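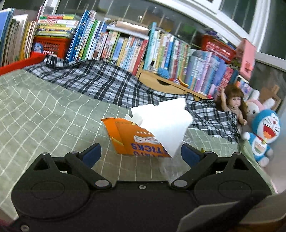
Potato sticks box and packing on the bed

Lists > Harnham House Share > Household > Thread: What goes in which bin

From: Ida Kettler
To: household list
Subject: Re: What goes in which bin

Jaime Coelho wrote:
> Can somebody write down what we are supposed to do with snack
> packaging and the stuff that comes in parcels? I have been putting
> it all in the bedroom bin and on Friday Till pulled half of it out
> again and left it on the stairs. I don't mind sorting it but I would
> like to know the rule first. Also, are we still using the black bags
> or did we switch?
>
> Jaime

Jaime,

There was a list on the fridge but it came down when the fridge was moved and I don't think it went back up. I will go through it from memory and Mareike can correct me.

Snack boxes are cardboard and go in the paper crate in the hall. Open both ends and press them flat. The orange potato sticks box in the photo is a good size to practice on. Shake it out over the bin first, not over the bed. If the inside is greasy, tear off that part and put the rest in the crate. I would not spend time on it beyond that.

Clear wrappers go in the bin with everything else. I know the bag in the kitchen used to be for soft plastic, but the store in Nemon stopped taking it in February and we had 3 bags sitting behind the door until Tharun got tired of walking around them. If another drop-off opens up I will post it here.

White packing pieces are the part people get wrong. If it is paper, it goes flat in the crate with the boxes. If it is foam, it goes in the bin. Some of it looks the same from across the room, so try tearing a corner. Paper tears with a ragged edge, and foam crumbles or stretches. Larger pieces in good shape can go in the box under the stairs. Mareike uses them when she mails things to Sauerland -- please don't put small scraps in there, she ends up throwing them out herself.

On the bags, yes, still black. I bought a roll of 58 and it is on the shelf over the washer. Fold the top well over the rim so it doesn't slip down the first time something heavy goes in.

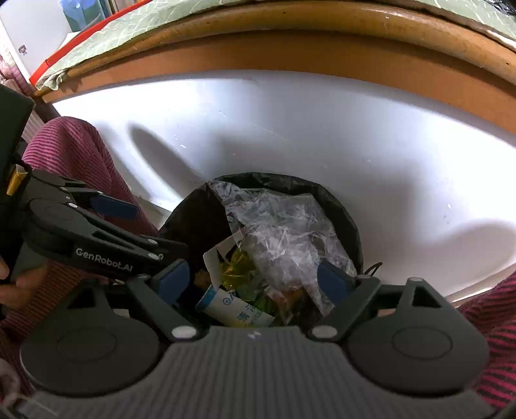

Leave the drawstring on the outside too, where you can get hold of it. Tie the bag before you lift it, and put a new one in right away. Most of the arguments we have had about trash were over a bin with no bag in it.

The small bins only hold loose household trash. No food scraps upstairs, please, and no batteries anywhere. Batteries go in the jar by the front door. I take the jar over to Jollow when it fills up.

As for the stairs, I have talked to Till. He says he meant to come back for it after his shift. From now on, if you find something in the wrong bin, either move it or leave it alone and write to the list.

One more thing while I am at it. If you sort your stuff on the bed, shake the sheet out when you are done, and the blanket too if it was anywhere near. The guest room sheets had salt and crumbs all through them the last time I washed them, and I had to run the load twice.

I will print a new list and tape it inside the hall closet. If anybody has changes, send them before Friday.

Ida

Related messages in this list
Washer shelf: what is whose (Tharun Rajan)
Paper crate is full again (Till Eichhorn)
Re: Paper crate is full again (Mareike Ackermann)
Spare key, hall closet (Ida Kettler)
Parcels left on the porch (Jaime Coelho)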